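May 10, 2022
Bridlow walking guide, notebook

Good day in the field and my boots are still drying! Valentina and I finally walked the whole loop from the Bridlow market square out to Jornell Mill and back over the ridge, 14 kilometers by the track log, and I'm happier with this route than with anything we tried in April. The old draft sent people along the road for the last stretch, and it was dull and a bit scary with the farm trucks. The new line goes left behind the chapel, drops through the beech wood and comes out right above the weir (gorgeous light there before lunch, go and see it if you can).

Things to fix in the text:
The chapel is open mornings only. Draft says all day.
Second stile past the mill is now a gate, heavy, lifts and then swings.
Zanetti bakery has moved across the square, next to the pump. Still does the chestnut loaf.
Bus 7 stops at the bridge on request. Put this near the top, plenty of people will want to bail out there.

Back at the desk, afternoon. Shengli has the new base map loading properly and the contours are so much easier to read on the ridge section. I want the mill inset a little bigger, but the folded sheet only has so much room, so we'll see what he can do. 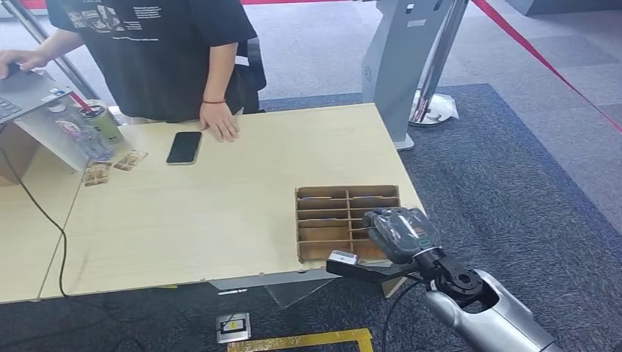

At the table, laptop to one side.

Nhi found a lovely thing in the parish records: the lane we have been calling Mill Lane was Catine Lane on the older survey, after the family who ran the ferry. I'd love to use both names. Ilaria thinks two names on a small map will confuse visitors, and she may be right, so maybe it goes in the history paragraph and stays off the map.

Timing: we took about 2 hours to the mill with stops. Cosimo did it faster on his own but he doesn't stop for anything. Print our time.

Still to do: walk it the other way round, check the ridge signpost (one arm is loose), ask at the mill about winter hours.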